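Right, Monday night thread, because three people have asked me how the old desktop is coming along and I can't face typing it out three times. Get a tea, it's a long one.

Background for anyone new: I bought a second-hand tower back in March to be the house file server. Family photos, the music, scanned letters from my gran, all the stuff currently spread over 14 memory sticks in a biscuit tin. It then sat under a coat until this month.

I did a proper count of the photos before starting. 3,692 of them, and 539 turned out to be the same blurry cat. I've kept the cat ones. Obviously.

First thing I'd say to anyone opening one of these up - lay the case down on its side. I spent years working on upright towers, dropping screws into the bottom and fishing for them with a magnet on a string. Flat on a table with the open side up, everything you need is facing you and gravity is on your side for once!

Second thing: don't be scared of the cables. They look like a bowl of black spaghetti but most of them only fit in one place. Power leads are flat and wide, the data ones are thin with a tiny L-shaped plug. If you're pushing hard, you've got the wrong end or it's the wrong way round.

(I have bent a SATA plug. It was 2am. We don't talk about it.)

Somebody asked whether you can leave the processor sitting there bare. While you're fiddling, yes. Switched on, absolutely not. The cooler goes back before any power goes near it, with fresh paste, and wipe the old stuff off first. A pea-sized blob is plenty. My first ever attempt looked like I'd iced a bun.

Liv Haugland wanted to know about drives, so Liv, this bit's for you. An ordinary 3.5-inch one is fine for a file server. It doesn't have to be quick, it has to be big enough and not make a noise like a coffee grinder. 1TB does us nicely, and I'll copy the lot to a second one that lives at my sister's.

Hold it by the sides, keep your fingers off the circuit board underneath, and look at which way the sockets face BEFORE you slide it into the cage. I've put one in backwards more times than I'd like.

Pictures of the insides, as promised: 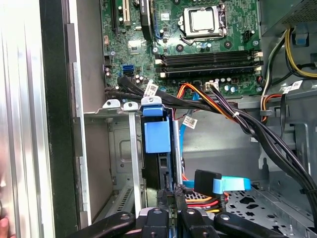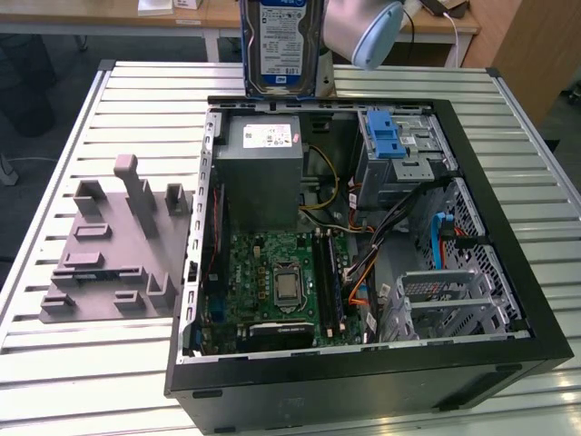
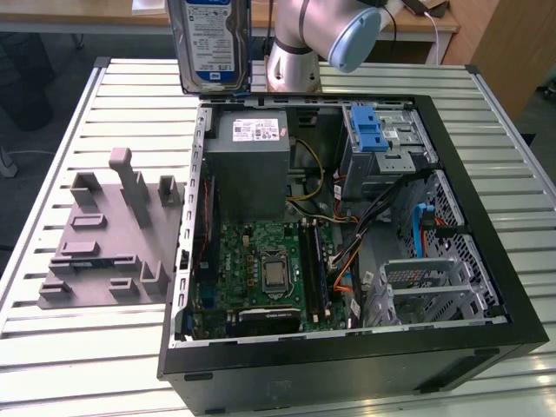
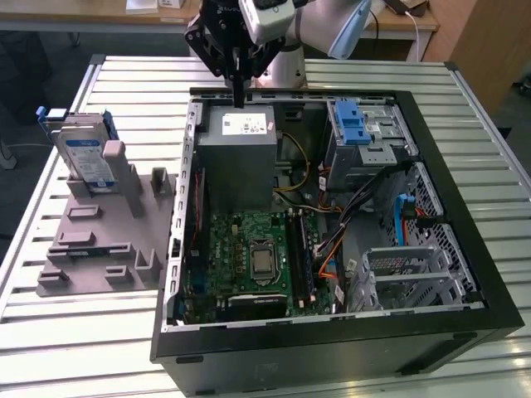 Next question, memory. Someone in the replies said to fill every slot while I'm at it. I'm not going to, it's only serving files to two laptops and a telly. If it struggles I'll have another look, but I'm not spending money on a machine that cost less than a takeaway.

Software-wise I haven't decided. I keep reading comparisons and then closing the tab. If you run something simple that you set up once and forgot about, please tell me which. No arguments in the replies please, last time it went on for 5 days and I had to mute my own post.

Name is decided though! It's going on the network as Pallari. The printer is Planda and the telly is Bestska, so it had to sound like something you'd buy flat-packed. My other half voted for Leblanc and was overruled.

Oh, and someone asked about static. I touch a bit of bare metal on the case before I handle anything and I don't work in woolly socks. You can get a wrist strap for a few quid if you're a worrier, and there's no shame in it.

Still to do: find the right screws for the drive (they're in A jar), tie the cables back so they aren't near a fan, cooler on, side panel on, plug in and hope. I'll post again when it boots, or when I need sympathy. If anyone's got spare drive screws, the short fat ones, I'll swap you for some very nice tomatoes.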